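From: Ronja Åberg
To: istley-players
Subject: Re: [istley-players] Stuck after the second lighthouse, and is the boat worth upgrading first?

Dindo Padilla wrote:
> I have the lamp and the rope hook and I've lit two of the
> lighthouses, but I can't find a way past the flooded tunnel
> under Nygård. The water comes up before I reach the second
> ladder every time. Am I missing an item?
>
> Also, I have 683 shells saved up. Is it better to spend them
> on the boat or on Adik's boots? The shop in the harbor wants
> 600 for the hull and I don't want to waste them. I'm playing
> the current version with the default controls, no mods.

Hi Dindo,

You're not missing an item. The lamp and the hook are all you need for the tunnel. What the game doesn't explain very well is that the water level is tied to the sluice gate on the surface, and the gate resets whenever you sleep. If you saved at the inn before going down, the gate is closed again and the tunnel floods at full speed.

I went through that part again last night on a fresh save to make sure I had the order right. It took me five tries the first time I played, and one this time.

1. Opening the sluice

Leave the inn by the back door and follow the wall north until you get to the mill. The wheel is on the roof. You can hook onto the beam from the stack of barrels, but stand on the left barrel, as the jump from the right one comes up short. Turn the wheel until you hear the bell. If you stop before the bell, the gate slides shut again as soon as you leave the area.

Don't sleep after this. Use the save stone by the well. It doesn't advance the clock.

2. The tunnel itself

With the gate open the water still rises, only slower. Go down the first ladder and ignore the chest on the right for now. Light the lamp before you drop to the lower walkway - there are two crabs in the dark, and they back off from the light. If you stop to fight them you will lose too much time.

At the fork take the lower path. It looks wrong, but the upper one ends at a grate that only opens from the other side. The second ladder is just past the broken cart. Once you're up, pull the lever and the grate opens for good, so you can walk back for the chest whenever you like. It has a map piece in it. 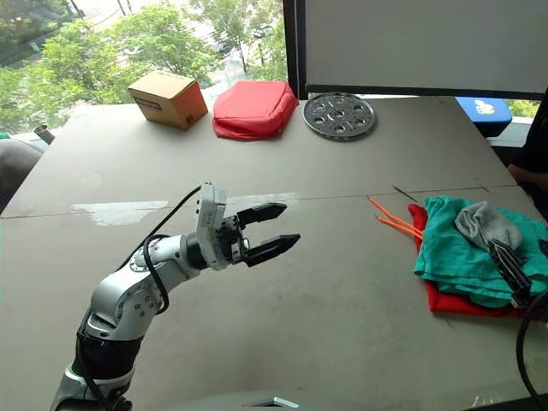
3. Boat or boots

Buy the hull. Ivar Bakke argued the opposite on this list in March, and his point was that the boots make every fight on land easier. He's right about that, but you can get to the third lighthouse without fighting much at all, and you can't get there without the hull. The reef takes a piece of the old one on every hit, and there is no place to repair between the harbor and the lighthouse.

The boots also get cheaper. After you light the third lighthouse Adik moves his stall to the fish market and drops his prices. I don't remember the exact number, but you'll have enough by then if you pick up the shells on the sandbars along the way.

After the hull, I would get the bigger sail, then the boots, then the cannon. The cannon is slow to turn and I only needed it for one boss.

4. Shells

The best spot early on is the cove west of Nygård at low tide. The gulls there drop shells when you startle them, and they come back each time you leave and return by boat. On my old save I had 1,864 before the fourth lighthouse, and most of that was from the cove. It's dull work, so I wouldn't do it for longer than you need.

5. Before you sail

Talk to the ferryman twice. The second time he marks the gap in the reef on your chart. Without the mark you can still find it, but the fog rolls in halfway and it's easy to turn around without noticing.

Njål Eide asked off-list about the crash when you open the chart in fog. I get it too, only in full screen. Running in a window fixes it on my machine. Aatos Niskanen has sent in a report with his log attached and hasn't heard back yet. If anyone else has seen it, please reply with your graphics card and whether you use a controller.

One more thing for Dindo: keep the rope hook in the first slot when you go down the ladder. Switching items on a ladder makes you let go.

Ronja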